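Clidlow Room-Clearing Task: Fault Report

Ese Garba
Final report, mobile manipulation project
2020-05-02

1. Background

The project began in September with a simple goal. A simulated two-armed robot on a wheeled base should go into a room, pick up the items left on a shelf, and put them in a box on the floor. All of the work was done in the Clidlow simulator. The arm controller came from an earlier student project called Palumbo, and I wrote the task planner myself. I named the planner Cekov.

This report was supposed to cover success rates for different kinds of objects. Partway through testing, the robot began to swing its arms without being told to, and in some runs it hit the shelf. I could not trust any result until I knew why, so most of what follows is about that fault.

2. Setup

The robot has a different tool on each arm. The right arm ends in a two-finger gripper and does the picking. The left arm carries a long, narrow tool with a pointed tip, left over from the Palumbo project, where it was used for a drilling task. I kept it on because taking it off changed the mass of the arm and meant tuning the controller again. That decision matters later.

Each run starts with the robot in front of the shelf. The planner picks a target, the base stops, and the right arm moves in. The left arm is meant to hold still the whole time.

The head camera gives the planner its view of the shelf. Object positions are found in the camera's own coordinates and then turned into room coordinates using the head angle. If the head angle is wrong, every position on the shelf is wrong too.

3. The fault

I did 30 runs with the full planner. In 6 of them the left arm moved toward the shelf when it had no command to do so. In two of those six the tip touched the shelf and the simulator stopped the run with a contact error. The right arm was also off in the same runs, but this was harder to see at first because it was moving anyway.

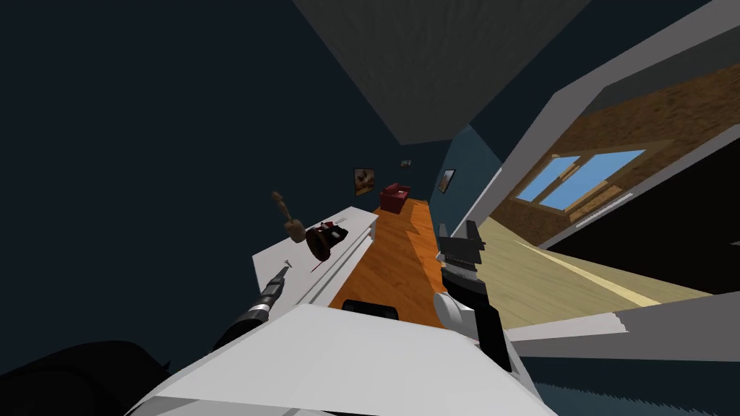 My first idea was that the two arms were getting each other's commands. Palumbo sends both arms' joint targets in one message, and a mistake in the order would explain an arm moving when it should be still. I logged the messages on both ends and compared them. They matched in every run, good and bad. That took most of a week and ruled out only one thing.

The second idea was a bad collision model. The pointed tool is much longer than the gripper, and I thought the planner might be treating it as a gripper and moving it out of the way of something that was not there. The collision model was in fact wrong, and I fixed it. The fault still happened.

What finally helped was plotting the head roll angle next to the left arm joints. In the bad runs the roll angle jumped first and the arm moved right after. In the good runs the angle stayed near zero from start to end.

4. Cause

The head joint had no limit set on roll. When the base braked hard in front of the shelf, the head tipped to one side and stayed there. The camera picture tilted with it, but the planner went on using the last head angle it had read before the stop. It therefore placed the shelf in the wrong position and at the wrong slope.

Cekov has a balance step that moves the left arm to offset the reach of the right arm. I had forgotten that it was still turned on. It takes the shelf slope as one of its inputs, so when the slope came out wrong, the step produced a large correction and sent it to the left arm. With a gripper on that arm the motion would have ended short of the shelf. With the longer tool it did not.

So there were 3 separate problems: the missing joint limit, the old head angle, and a balance step that could move an arm the planner listed as idle.

5. Changes

I set a roll limit on the head joint and lowered the braking rate of the base. The planner now waits for a new head angle after each stop and will not plan without one. The balance step is off by default. I also added a check that freezes both arms if an idle arm moves more than 2 degrees.

I repeated the same set of runs with the same start positions. The left arm did not move in any of them. The freeze check never triggered, so I tested it separately by sending a false command to the left arm, and it stopped as it should.

6. Safety

No hardware was involved and nothing was damaged. The department plans to move this code to the Lutex robot, though, and I would not run the earlier version on it. An arm that the software calls idle still has power, and the people near it may be standing on that side because they think it will stay where it is. For the same reason I recommend removing the pointed tool before any test on the real robot, even though the controller will need to be tuned again.

The freeze check runs inside the planner. If the planner crashes, the check goes with it. It should be moved down into the arm controller – I started on this but did not finish.

7. Remaining work

The success rates by object type were not collected. The test script is in the project folder along with the logs from both sets of runs. Anyone using the older logs should skip the shelf positions recorded after a base stop.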